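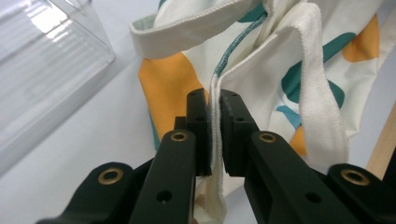
Last updated: March

Drawing the Mayor's Nose: notes for the Tuesday talk at Rilano

Start without the slides. Ask who has ever drawn on a textbook photo. Wait for hands. Then say: good, you've all done caricature, so we can skip the hard part.

Who I am, quickly. I've collected newspaper cartoons since college and I wrote the short book on the Osagie cartoonists because I wanted to read one and couldn't find it. Thank Nathalie for the invitation (she also found the projector cable).

SLIDE: Suleiman Onuoha, the first mayor cartoon

Let them look. Don't talk for a bit, it's a great drawing and it can do its own work.

Then: this ran in the Osagie Evening Post the week the bus fares went up. Onuoha had 2 hours before the page closed. He gave the mayor one long line for a nose and parked a bus on it. The readers loved it. The mayor, by most accounts, asked for the original and hung it in a hallway where visitors would see it. Pause there, people usually laugh.

What I love is how little ink there is. The suit is four strokes. Compare the early sketch (next slide), where he's shaded every button and the whole thing goes stiff.

SLIDE: sketch and printed version side by side

Point out the shoes. He moved them so the mayor looks like he's sliding backward. I didn't spot this for years! Binta Sani showed me when she was scanning the drawings for the book, and now I can't see anything else.

SLIDE: Binta Sani, "Budget Night"

Change of mood. Sani hardly ever draws a politician's face. She draws the room after they've gone: chairs, cold coffee, one paper left on the floor. Read the caption out loud, slowly: "Any other business?"

Mention that she worked in watercolor for newsprint, which printed terribly, and she kept doing it anyway. The Post's press turned her grays to mud. If you ever get the chance to see the originals, go. The blues are wonderful.

Somebody will ask if a cartoon without a face is still a political cartoon. I say yes. The letters page that week ran 21 replies to this one and most of them were furious, so the readers seem to have thought so too.

SLIDE: Hadiza Abubakar, the Timora strip

Four panels, same view of the same council window, different weather. Give them time to read all of it. The joke sits in panel three, where the light is on, and panel four lets you feel bad about laughing.

Abubakar came out of comics and you can tell. She trusts you to carry something from one box to the next. Single-panel people tend to put everything in labels (the sinking boat marked ECONOMY and so on). I have a soft spot for labels, by the way, say so, don't be snobbish about it.

Skip if running late: the story about the strip being printed upside down.

SLIDE: book cover, Poment edition

Short bit on making the book. Poment printed 2000 copies on a heavier paper than I'd asked for and they were right. The drawings are shown at the size the artists made them wherever the page allows. I fought to keep the correction fluid visible. You can see Onuoha change his mind about an ear.

Say clearly that the introduction is too long. Go straight to the plates and come back to it.

READING, if time: the paragraph on deadlines, from "He drew standing up" to "and the boy from the press room took it while it was still wet." Drink water first.

QUESTIONS

Likely ones:

Did anyone get sued? There was one threat, over a hat. It went away.

Who should we be reading now? Titilayo Yusuf, please, all of her. Bring the two zines and pass them around, get them back before the break. Her crowd scenes are packed with tiny arguments and I find a new one every time.

Can it be done on a tablet? Of course. Yusuf does, and her line is as nervy as anything in the old Post.

End on the Onuoha bus again and leave it up while people get their coats. Signing table is by the side door.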